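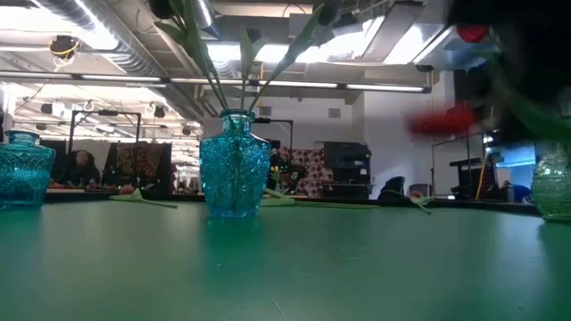

Two-Arm Station: Walk-Through Checklist and Comments for the Equipment Request
Checked by: Ruby-Lee Harawira, with Murray Tipoki
Copy to: Delwyn Grimshaw (purchasing)
Checked Friday, arms on their normal flower task except where noted

Mark each line OK, FIX (our own time, no purchase) or BUY (goes on the request).

1. Table and frame
Frame clamps tight — OK
Felt flat, no lifted corners — OK
Felt spare on shelf — BUY
Comment: Murray wants two spare pieces, same green. The last one was cut from the end of a roll and we have no more of it. Small money, put it under consumables.

2. Arms
Base bolts at marked torque — OK
Joint play, left arm — OK
Joint play, right arm — FIX
Comment: Slight play at the right wrist with power off. Murray will re-seat it and check again after 18 hours of running. If the play comes back, the Gorkalix service visit moves up from next year's budget to this one. Delwyn, please leave that line open until you hear from him. 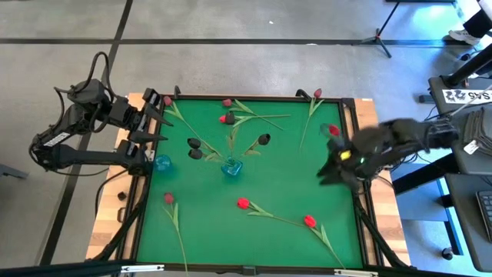 3. Cables
Strain relief at each arm base — FIX
Cables clear of walkway — FIX
Cable chain or tray under table — BUY
Comment: The right side is worse than the left. Ties will do for now. Zestau quoted a tray for both sides with a lead time of seven weeks, so the order needs to go in before September if we want it for the new shift pattern. Do not buy the tray with the cover. It has to come off every time we add a line and the covers end up behind the cabinet.

4. Reach and stop
Emergency stop reachable from both chairs — OK
Stop tested, both arms — OK
Floor line marking the arm reach — BUY (tape)
Second stop button, doorway side — BUY
Comment: Sudheer asked whether the second button can wait. My answer is no. He has agreed to take it out of the safety budget, so it should not count against our total. Ruby-Lee to confirm in writing.
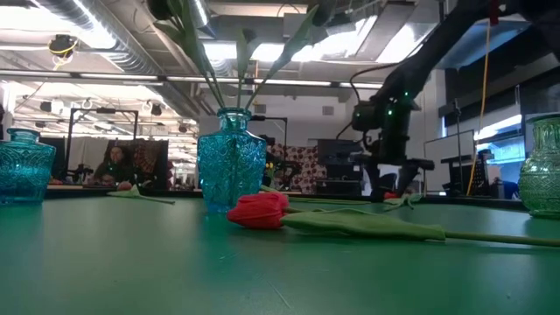

Item 4: arm over the back of the table, one red tulip lying across the middle.

5. Objects on the table
Glass free of chips — OK
Plastic stand-ins for setup runs — BUY
Comment: The glass is fine for regular work. For setup after a program change I would like plastic vessels of about the same size. Merle Tuhiwai priced a set and will send the sheet. Replacement flowers are already covered under the Bonano account, no change there.

6. Grippers
Fingers line up when closed — OK
Fingertip wear — OK, check monthly
Spare fingertips, one set per arm — BUY
Camera mount screws — OK
Comment: Khổng sells the tips in pairs or in a pack of 26. The pack is cheaper per tip but that is several years of stock, and we may change grippers before then. Order pairs.

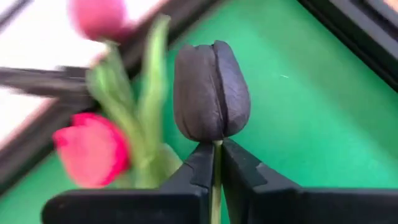

Item 6: fingertips on either side of the stem, just under the dark bloom.

7. Not on this request
A third arm. It was raised again at the planning meeting. There is no space costed for it and items 3 and 4 come first.
New chairs. Facilities budget.

Open points
Torque wrench is due for calibration. Murray has the form.
Delwyn needs freight listed separately on the Zestau quote — ask them to reissue it.
Recheck of item 2 to be added to this sheet by hand, initialed and left in the folder at the station.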